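Drurden arm notebook, February, evening

Carried on with the sim side tonight while the real base is still in clamps. The glue on the riser needs until tomorrow, so no hardware time.

Changed since the last entry:
Gripper opening limit raised in the config to match what we measured on the bench.
Joint 2 damping put back to the old value. The higher one made the arm lag on the way down and then overshoot.
Kitchen model reloaded from the clean copy. I had nudged the island at some point and saved over it, which explains the offset I was chasing last time.

Ran the bottle pick as a batch of 381 tries overnight on Lai-ching's machine. 345 ended with the bottle lifted and held. Most of the misses are the same thing: the fingers come down a little off center, touch the shoulder and push the bottle over before they close. A few are planner timeouts and I am ignoring those for now.

Stopped one run at the pre-grasp pose to check the approach. Target is the pink bottle, coming in from above, neck first. The neck is short, so there isn't much to hold before the shoulder starts to widen.

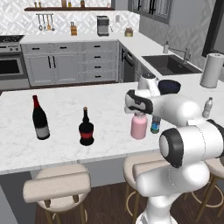 Lai-ching Wan wrote back that the approach height worries her less than the other bottles do, and that she would rather see the arm back out straight up before it swings anywhere. She also asked whether the collision margin was still at the Clistia default. It was. I had meant to change it before the batch and forgot.

Margin is now 10 mm. Reran 51 of the seeds with the new margin and a vertical retreat. No neighbor bottles knocked over in that set, but planning is slower, and two of them gave up before finding a path. The tip-overs on the target are still there, as expected, because nothing in this change touches them.

Things to try on the tip-overs:
Slow the last part of the descent.
Center on the neck again just before closing – the pose estimate is taken too early and never refreshed.
Softer pads. Lok-yiu Yuen has a sheet of the Emar foam left over from the feet and says I can cut from it.

For the bench: the wrist cable is still too short for the full turn. Don't run the sim path on the real arm until it is replaced. The Cronin supply is back on the shelf over the drill press, with the fuse changed. Someone please leave the 4 mm hex key in the tray this time.

Next: pads first, then the re-centering step, then the same seeds again.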